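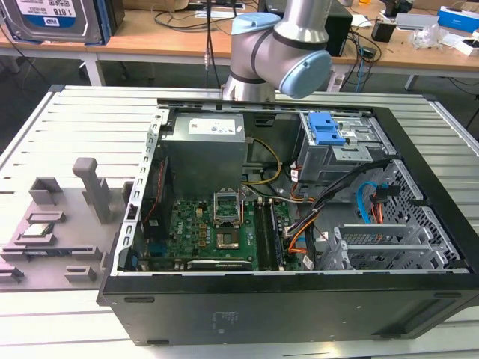

Features > Workshop > Desktop repair
15 April 2020
By Kadri Priedītis

Socket work: the slow part of refurbishing an office PC

Most of the labor in a refurbished desktop is dull. Dust comes out, a drive is wiped, a label goes on. The processor is the exception. At the Cillumgate workshop in Poltcombe, it is the one component that Gijs De Smet will not let a new technician handle in the first month.

The case is laid on its side with the open panel facing up, so the motherboard is level and the chip is lowered straight down. Cillumgate uses a slotted aluminum table for this, with a gray 3D-printed fixture plate at the left. One recess in the plate is a flat tray for the processor, heat spreader on show. The retention bracket on the board stands open until the chip is in.

An empty socket is fragile. With the bracket up, the pin field is exposed, and a dropped screw or a trailing cable can bend contacts that are hard to straighten. Cables are the more common cause. In an older Dell tower the power bundle, in black, orange and yellow, loops across the interior toward the board, and a yellow-and-black pair can arc right above the socket area. De Smet's rule is to look for these before touching the bracket – and to look again before the chip leaves the tray.

The memory stays in its slots during a processor swap. So does the graphics card, unless it is due for replacement. Each part removed is another part to seat and test.

Alignment follows the notches in the chip's edge. The chip is lowered level and released, with no sliding and no pressure from above. If it sits high on one side it is lifted out and inspected. The bracket is then closed and the lever brought down, which takes more force than beginners expect.

Thermal paste goes on next, then the heatsink, tightened in a cross pattern. The workshop runs each machine under load for 6 hours and logs the temperatures in Skivovex, its in-house stock program. Abelardo Londoño, who maintains the log, put 1182 desktops through the test last year. Those that run warm go back to the bench, and the usual finding is an unevenly seated heatsink.

Cillumgate's storeroom has space for 2000 units, and the next school order, for 600, is due out in October. De Smet expects the processors to set the pace – the wiping and labeling can be done in batches, but the sockets are done one at a time.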